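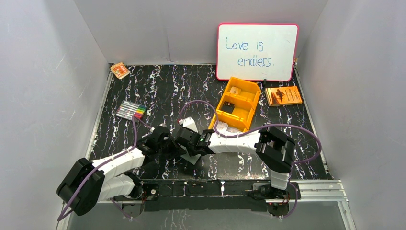 Figure 2. Small whiteboard with a pink frame, leaning against the wall behind the table.

4.2 Where the board lives

When we began visiting homes in October, we expected to spend most of our time talking about what people wrote on their message boards, and we did fill many pages of notes on milk, dentists and missing keys. What our hosts wanted to talk about, though, was where the board was kept. Nawal Hamdy, who led the home visits, soon learned to leave a good stretch of the afternoon free for this topic, as a plain question about the kitchen wall could easily lead to the story of a move, a new baby or a long quarrel over nail holes.

We sorted the places into two broad groups. Fixed boards were screwed, taped or hung, most often beside the refrigerator or by the front door. Leaning boards (Figure 2 shows one of the small framed kind) stood on a counter, shelf or table with a wall to hold them up, and they traveled. One mother told us that hers went "wherever the trouble is," meaning the hallway on school mornings and the stove on Sundays.

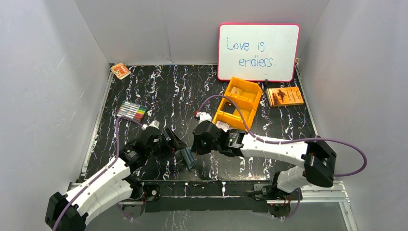 Of the 475 messages we copied down over the seven weeks, those on leaning boards were shorter and were wiped away sooner, often the same evening. Fixed boards gathered layers. A phone number in the top corner might stay for years, with fresh notes squeezed in around it, and several families had come to treat that corner as not really part of the board at all. Kettler and Juhl noticed much the same thing with paper calendars, and we are glad to be able to lend their reading a little support – even if our homes were fewer and, we suspect, a good deal messier.

Three households kept two boards, one of each kind, and here the division of labor was lovely to see. The fixed board held what everyone already knew and liked to have confirmed, such as the trash day, while the leaning one carried requests, apologies and the odd drawing. When we asked who had set up this arrangement, each family gave us more than one answer. We return to these households in Section 5, where we look at who does the wiping.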